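Notebook, Drindholm workshop
July, started 7:40 a.m., coffee number one

Natural dye trials, madder, continued from the last pages.

The red came! I am writing this before I've even hung the last skeins, so apologies for the pink thumbprint on the corner. After three weak, brickish pots in a row I had more or less decided our madder was old. It isn't old. We were running it too hot and in the wrong water, and last night's pot gave a red I would happily wear to a wedding.

Set down properly, so Flurina can repeat it without having to phone me:

Yarn was the Norðdahl two-ply, undyed white, 726 g dry weight across the skeins. Scoured the evening before in a barely simmering bath with a little washing soda, left to cool in the pot, rinsed until the water stopped looking like tea. There's a surprising amount of grease left in this yarn and I think we skimped on the scour last time. The old skeins have that streaky look near the ties where the mordant didn't get in.

Alum at 15 percent of weight of fiber, cream of tartar at 5. Dissolved each one separately in hot water from the kettle, then into the big enamel pot. An hour coming up, an hour holding just under a simmer, then lid on and leave it alone overnight. I did leave it alone. Kaj will want that noted.

Madder was ground root from the Tindus sack, equal weight to the yarn. Soaked it in cold water first and poured off the first soak, which was a very yellow brown. Flurina has been telling me to do this since spring! The yellows and browns come out early and they go on to muddy everything. I kept that first soak in a bucket and threw in the small test skein, which came out a soft apricot. Lovely in its own right. It has gone on the sample card as M-0.

The main bath: root in a muslin bag, plus one heaped tablespoon of chalk. Our water here is so soft that soap won't rinse off your hands, and madder wants calcium. We all knew that and we all left it out. Declan reckons his grandmother put a lump of limestone in the pot and never took it out from one year to the next, and he has offered to go and look for it in her shed.

Temperature is where I think we really went wrong before. I held this one at 60 C for the whole two hours and stood there with the thermometer like a hawk. The previous three all went past 80 at some point (my notes say "simmer, roughly", thank you, past me). Cooler and slower gives you the clear red. Past 80 the browns wake up and you get roof tile.

Results so far, all wet, so treat the color names as provisional:

M-0, first soak only, no chalk: apricot.
M-1, main bath, chalk: red. A proper one. Slight lean toward orange when it's in sun.
M-2, second dip in the same bath, fresh yarn: salmon going to coral.
M-3, third dip: pale pink, a bit chalky looking, might be residue. Rinse again.
M-4, a bit of M-1 dunked in iron water: plum brown. Very dark, very fast. I took it out after a minute and would go for half of that next time.

M-4 also feels rougher in the hand. Iron does that. Keep the iron spoon with the iron pot, please, and keep both off the madder shelf. A few grains will sadden a whole bath.

10:15

Villads came through with the swatches from the Drudell loom and we laid them next to M-1 on the windowsill. He thinks the red will be too strong for the blanket borders and wants M-2 there, with M-1 as a single narrow line inside it. I was ready to argue and then he wound the two around a ruler in the proportions he meant, and it's gorgeous. The thin line makes the coral look much richer than it is. So we need far less of the strong red than I'd planned for and a good deal more of the second dip, and that changes the order in which I run the pots.

Open question: can I get M-2 directly, with less root in a fresh bath, or does it have to be a second dip? The books disagree. An exhaust bath has had its quickest reds taken out already, so the shade ought to be different from a weak first bath, warmer maybe. Test both side by side. Same yarn, same mordant pot, same day. I'm itching to start this one.

Border arithmetic, from Villads: 3,034 meters of yarn for the full run of borders, all colors together, including his waste allowance. Going by the ruler sample the narrow line takes hardly any of that. He'll give me a split by color once he has woven one corner.

12:30

Lunch, and then the skeins again. M-1 is nearly dry on the outside and has lightened the way they always do, though less than I feared. Squeezed a white cotton rag around it for the rub test and got only a faint pink. One more rinse with neutral soap should take care of that.

Started the light test. Wound a bit of every sample onto card, covered the lower half with foil, taped it inside the south window. Please don't move it to water the geranium. Ronaldo did the same with the weld yellows last year and has the cards in his drawer, so we have something to compare against. His weld held up beautifully and the turmeric was gone in no time, which serves us right for trying turmeric.
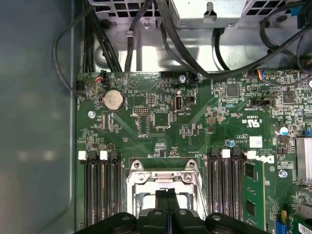
Ronaldo also brought up the pH question and I want it down before it slips away. A dip in a mild alkaline bath after dyeing pushes madder toward the blue side, so a cooler crimson, and vinegar pushes it to orange. He has done it with wood ash water strained through a pillowcase. I'd start with a pinch of soda in a jar and a single strand. Wool hates strong alkali and I'm not risking a whole skein of M-1 for curiosity. A jar on the bench with a strand in it costs nothing, though, and I could have a row of them, sour to soapy, all from one bath. Imagine that row on the sample card!

3:20

Did the row. Couldn't wait.

Strands of M-1, ten minutes each in warm water. Strong vinegar: orange, quite fiery. Weak vinegar: hardly different from the original. Plain tap: no change I can see. Pinch of soda: cooler, a raspberry sort of red. Bigger pinch: deeper raspberry, and the strand feels a bit papery when it's squeezed. So the small pinch is the useful one. Strands are knotted onto the back of the M-1 card in that order, vinegar at the top.

What I can't tell yet is whether the shift survives a wash. I suspect the next soapy rinse will drag them all back toward the middle. Split each strand, wash one half, keep the other. Tomorrow's job.

Kaj tasted the idea of selling little sets of these with the blanket kits, five reds from one root, and she's not wrong that people would love it. We'd have to be sure of repeating them first. One good pot is one good pot.

Stock, while I'm standing next to it:

Madder: the Tindus sack is about half gone by eye. Order before it gets low, their root is clearly fine and I take back everything I said about it.
Alum: plenty.
Cream of tartar: one more mordant pot and then we're out.
Chalk: ask Declan about the limestone, but buy chalk.
Norðdahl two-ply: there were 2,000 g in the last delivery and I've now used 726 on this pot. Enough for the side by side test.

The spent root is drying on newspaper on the top shelf. I want to try grinding it again and running it once more with fresh chalk, there's often a good pink left in it. If it has grown fur by the time anyone reads this, out it goes.

To do next:
Rinse M-3 again, see if the chalky look lifts.
Second mordant pot tonight, lid on, hands off.
Weak first bath against second dip, at 60 C, both with chalk.
Wash test on the vinegar and soda strands.
Half-minute iron dip on a scrap of M-2. Could be a nice dusty rose.
Flurina to run M-1 from these notes with no help from me. If she gets the same red, we have a recipe.

Pot is off, lid is on, M-1 is hanging by the back door in the shade. Go and look at it!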